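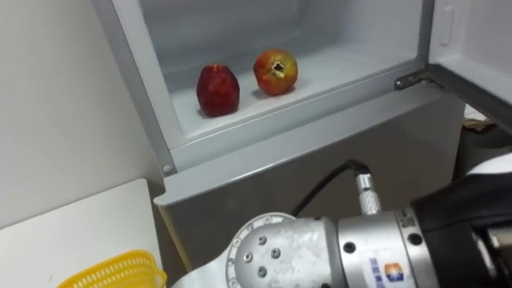
Subject: Re: [tostley-users] Terrain tiles missing after region restart

On Thursday Hok-lam Chung wrote:

> After the restart our lunar yard region comes up flat. The
> terrain tiles are in the cache but the viewer never asks for
> them. Avatars land at height zero and fall through the crater
> rim. Same result with two viewers. Region is 4 tiles wide,
> server is Tostley with the Zaltness terrain module.

I can reproduce this on our test grid. The Zaltness module writes its tile index when the region shuts down. If the shutdown takes longer than 6 seconds, the server kills the module and the index is left at zero length. On the next start the module reads an empty index and reports a flat region to the viewer.
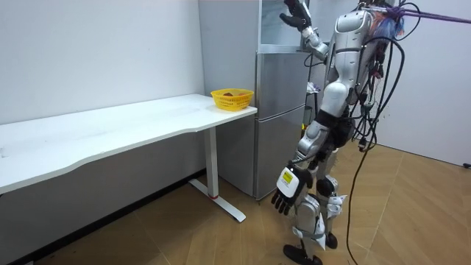 The tiles themselves are not damaged. Stop the region, delete the index file, and start again with the rebuild option set. Our region has 189 tiles and every one came back at the correct height. Set the shutdown limit higher before you restart, or the same thing will happen the next time.

Rover scripts that store a start height will need a reset. They read the ground level once, at load, and keep the bad value.

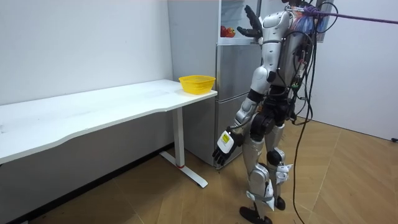

Does the rebuild touch objects placed on the terrain?

Objects are kept in the Tefera store and the rebuild does not open it. Anything that fell while the region was flat stays where it landed and has to be moved by hand or restored from a backup.

I have a patch that writes the index on every save. It is in the Nullska branch, tested on Linux only.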